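Call for Participants: Comics Adaptation Residency

Jemar Press invites applications from writers, pencillers and colorists for its next residency in licensed comics. Those selected will prepare the limited series Gament, adapted from the adventure game of the same title published by Randent. The series is planned as four issues and will be edited by Murray Perron.

The residency begins in September and lasts 16 weeks. Participants work on site at the Beaudoin building, where each is given a desk, a drawing tablet and access to the reference library. Writers may ask to complete the final month remotely.

Each participant receives a stipend of $4000. Lodging is not provided, but applicants living outside the region may request a travel grant when they apply. Page rates for published work are set out in a separate agreement, which is sent to finalists before interview. 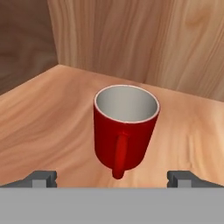
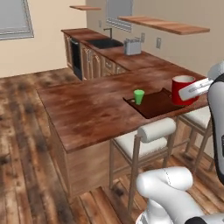
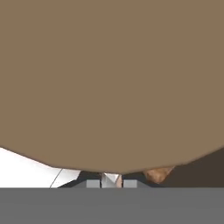
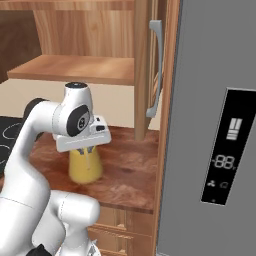

Asked whether the series must follow the plot of the game, Murray Perron replied that the license fixes the names of the principal characters and the ending, and that everything between the first chapter and the last is open to the writer. He added that applicants who have never played the game will be considered on the same terms as those who have.

Eligibility

Applicants must be 18 or older and must have completed at least one comic of eight pages or more, in print or online. Work made by a team is accepted if the applicant's part in it is clearly stated. Current employees of Jemar Press and Randent may not apply.

How to apply

Writers should send a script sample of no more than 3000 words. Pencillers should send five consecutive pages in black and white. Colorists should send three finished pages together with the uncolored line art. All applicants must include a one-page letter and the names of two references.

Applications are submitted through the Jemar Press website under reference number 2329. The form closes at 5 p.m. on the last day of June. Late or incomplete applications will not be read. Finalists will be contacted by email in July.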